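Storage & Organizing > Bins and Totes > Reader-Tested

November | by the Home Bench desk

The Hernatik Gray Bin, Eight Months In

I have bought a lot of bins. Fabric ones that slump, wire ones that let pens slide through, a wicker thing that shed all over the rug. So when I ordered the big Hernatik I wasn't expecting to have feelings about it, and yet I've been going on about this bin to anyone who comes over.

It's the large rectangular one, item 2224 in the catalog, in the gray. I paid $31 at Esthorpe, and they had the same one stacked by the register in a sort of oatmeal color that I nearly bought instead. Glad I didn't! Gray is boring on the shelf but it's great once there's stuff inside. Anything red or yellow jumps right out at you, and most of the junk I'm hunting for is red or yellow.

My plan was a "loose ends" bin. You know the drawer everyone has, where the spatula lives with the batteries and half a toy? That, but bigger and with straight sides. One place for whatever doesn't have a place, and I sort it out on Sunday with a coffee next to me. 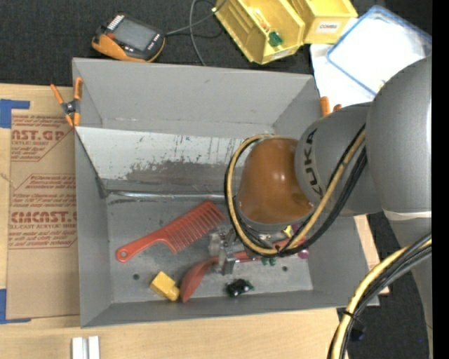
Dana Wexcombe
Contributing Reviewer, Home & Storage

A red spoon, a red comb and a little yellow block is a pretty typical haul, I'd say. What I like is that nothing has to be dug for. In my old basket a comb would go in teeth first and stay there, and I'd end up tipping the whole thing onto the bed to get it out. With a flat floor this wide, long things like spoons can lie down, and I can pick one up without bringing three friends along with it. (The comb with a hole in the handle could hang on a hook, yes. I have hooks. I don't use them.)

The size takes some thought before you buy. On a table it takes over, and if yours is a small one you will be eating dinner around it. I tried it on the hall bench first and it stuck out enough to catch my hip, so now it lives on the low shelf and comes up to the table for sorting. Measure first, please.

Cleaning is easy. I wipe mine out with a damp cloth and dish soap, and the one time I spilled glitter glue in there it peeled off in a sheet, which I enjoyed more than I should admit. It has picked up scuffs on the bottom from being dragged, and they don't come out.

Things I'd change: no lid. Hernatik does sell one separately, but it was out of stock both times I looked and I've given up. Small stuff also drifts into the corners, so coins and hair ties want a cup or a little tray. I use the narrow Tapsell one and it fits along the short side with room to spare.

I also looked at the Hondedmont before I settled, and it's a handsome bin with nicer handles, but it was $65, and I couldn't see myself paying double for something that holds spoons and combs. If you're putting yours in the living room where guests will look at it, maybe you'd feel differently.

I'm giving the Hernatik 8 out of 10. It would be a 9 with the lid in the box. My sister wants one for craft supplies and I've told her to get the gray.

Filed under: bins, clutter, under $50

Contact the Home Bench desk | All rights reserved | Back to top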